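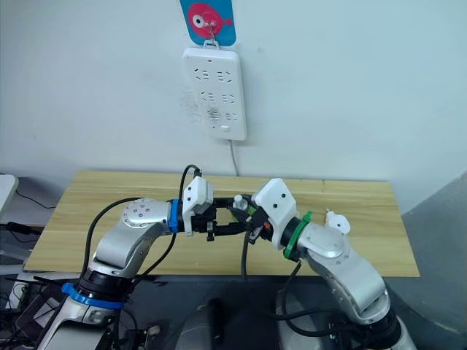

Is a surge protector worth the extra money?

Kulari
The store wants me to buy the Soment strip for my desk. It claims 515 joules. My old one has six outlets and works fine. Is this just a sales pitch?

Jeon
Mostly. Joules only tell you how much it can soak up before it quits – and I don't trust the number on a cheap box. Check for a UL mark.

Prerkosano
get the surge one, mine was 168 joules and never had a problem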